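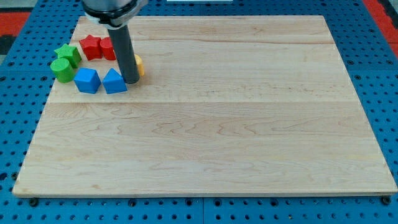
Maple board with the shape blocks, upper left corner

From: So-ying Kao
To: Clanthorpe Toy Library list
Date: July 25, 2023
Subject: Re: Shape blocks, again

Meredith wrote:
> Do we still have the blocks with the stars? A family has asked
> for them twice. Also, is the board meant to go out with them or
> is it furniture now? I tried to lift it in December and would
> rather not repeat the experience.

We do. The red star and red cylinder are at the back, then the green star and green cylinder, with the blue cube and the blue one shaped like a small house in front. There's yellow in the set too, if anyone asks.

The board stays. It's maple, glued up from planks, and it lives on the blue table with all the holes. I am told the holes are useful. So far I have lost 2 pencils and a paper clip to them.

The blocks go out as loan number 101, in the drawstring bag, for 29 days. Please don't tip them into the Hustus crate. Last time it took me an evening to separate them from a farmyard, and I am still finding sheep.

If the family wants something flat to build on, the Orix tray is lighter and fits in a stroller basket. It wobbles, but so do most of our towers.

Meredith, the bag is on your hook. Your back is excused.

So-ying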